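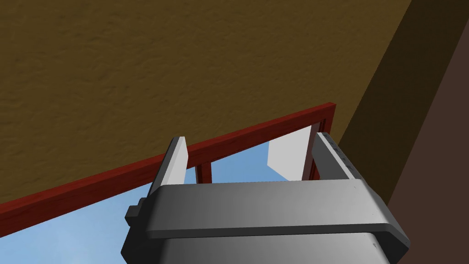 Gray housing with two upright fingers and a red rail behind (computer render).

Vernley Under-Desk Cable Tray: is it worth the money?

Print this page | E-mail this page

Every maker of cable trays says the same thing, that your desk will be tidy for ever once you have bought one. We have sold trays from four different makers over the years and have taken most of them back at least once. The Vernley is the one we still stock, and we are still not sure it deserves everything written on its box.

It is a steel mesh tray that hangs under the back edge of a desk. You get the tray, two brackets, a bag of screws and a folded sheet of instructions that has clearly been translated more than once. It will take a six-way extension lead and a couple of laptop power bricks. The box says "all your cables". It won't take all your cables if you own two monitors and a printer, whatever the drawing on the side suggests.

Load

Vernley says the tray holds 16 kg. We hung 16 kg of bagged sand in one and it stayed up, but the middle sagged enough to see and it did not go all the way back when we took the sand out. We would call it a 5 kg tray. You would struggle to put more than that in it with cables alone, so the bigger number is there to look good next to the Skirkico on the shelf.

Fitting

The makers claim five minutes. Eun-ji Ji in our workshop has fitted more of these than she would like and takes 20, lying on her back with a torch. The screws supplied are soft and the heads go quickly. Use your own. Check how thick your desk top is first, too, as the long screws will come straight out of the top of a thin one. There is a clamp version for people who rent their desks or don't want holes, but the clamps only open so far and the rubber pads mark pale wood.

Finish

Black or white. The white yellows near a radiator. The black shows dust, but it is under a desk and you won't be looking at it.

What about the "3,000 uses" claim?

The hinged front is said to be good for 3,000 openings. We asked what test this came from and had no reply before this page went up. The hinge feels all right. It is a bent wire in a slot, and there isn't much to go wrong with it. How often do you open a cable tray anyway?

Compared with the others

The Skirkico is cheaper and made of plastic. The clips snap in cold rooms and we no longer sell it, though we can still get spare clips. The Opoku is better made than the Vernley in every way we could find, costs nearly twice as much and comes only in a width that suits very large desks. If you have a very large desk, buy that.

Returns

Unused trays can come back in the box. Once it has been screwed to a desk we can't take it unless something is faulty, and a sagging middle counts as faulty if you kept to a sensible load. Brackets are sold separately. The February batch had one bracket drilled slightly out of line, so if yours won't sit flat, send it back and we will swap it.

Page last checked 16 April 2022

Related items
Vernley Spare Bracket (pair)
Vernley Clamp Version, black
Opoku Wide Tray
Skirkico Replacement Clips
Itport Six-Way Extension Lead
Itport Hook and Loop Cable Ties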